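HS204 Materials for Domestic and Catering Use
Handout 4: Moulded plastics in service ware

Module staff: Pouran Hashemi (lectures), Shahab Soltani (laboratory)
Read before the September practical. Bring the data sheet from Handout 3.

4.1 Scope

The handout covers rigid plastics used for trays, bowls, storage boxes and small moulded parts. Films and foams are dealt with later in the module. Coatings are mentioned only where they affect cleaning.

4.2 Two families

A thermoplastic softens when heated and hardens again when cooled. The change can be repeated, although each cycle shortens some of the polymer chains and the properties fall off. Polypropylene, polystyrene, ABS and polycarbonate belong to this family.

A thermoset cures once. Its chains are cross-linked, and further heating will char it before it flows. Melamine formaldehyde is the usual case in catering. It is hard, takes a high gloss and resists scratching, but it chips at the rim and must not go in a microwave oven.

The two families cannot be told apart reliably by eye. Weight, sound when tapped and the moulder's mark on the underside are better guides, and the mark should be checked first.

4.3 Shape and stiffness

A flat sheet bends easily. The stiffness of a panel rises with the cube of its thickness, so doubling the thickness gives eight times the stiffness for twice the material. A cheaper method is to turn up the edge. A raised lip moves material away from the neutral axis and stiffens the whole panel — the same principle as the flange of a steel beam. The lip also limits spills.

Corners are rounded for three reasons. Sharp internal corners concentrate stress, they fill badly in the mould, and they hold dirt. The radius on the inside of a wall should be at least half the wall thickness. Solid blocks need no such stiffening, but thick sections cool slowly and may show sink marks on their faces.
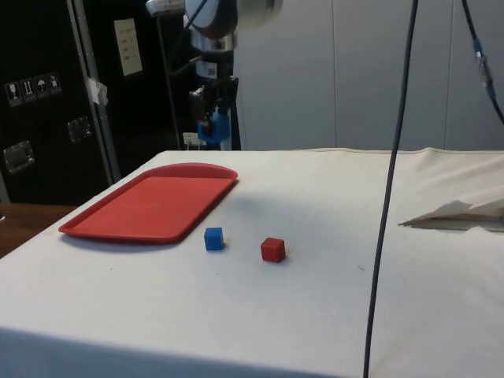
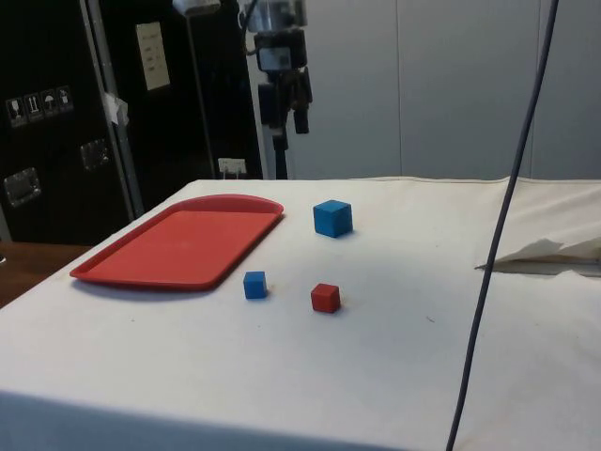
4.4 Colour

Colour is normally added as masterbatch, a concentrate of pigment in a carrier resin, let down into the natural polymer at the machine. Typical additions are small, but the pigment still has effects that must be allowed for:

Shrinkage. Some organic blues and greens act as nucleating agents in polypropylene. The part shrinks unevenly and may warp, where the same tool run in white gives a flat part.

Fading. Many organic reds lose strength in sunlight. Iron oxide reds are stable but dull.

Migration. Pigments for food contact must not bleed into fat or weak acid. The test is set out in the laboratory sheet.

4.5 Cleaning and ageing

Polystyrene crazes in contact with citrus oils. Polycarbonate is attacked by strong alkali, so repeated machine washing with an unsuitable detergent will cloud it. Polypropylene tolerates both but scratches readily, and scratches hold stain. Melamine stains slowly with tea and coffee once the surface gloss has worn.

In the Ternside canteen exercise, Yasaman Zarei's group inspected 15 melamine trays and withdrew 11. Most had failed at the rim. The record sheets are held in the Baird laboratory and may be used for the written report.

4.6 Problems

1. A tray base 2 mm thick is to be made 3 mm thick in the same polymer. Find the ratio of the new bending stiffness to the old. Ignore the lip.

2. Explain why a polypropylene lid that fits in white may not fit in blue.

3. State which family you would choose for a bowl to be used in a microwave oven, and give the property that decides it.

Written answers go to Cayetano Requena before the practical. Late work is marked out of half.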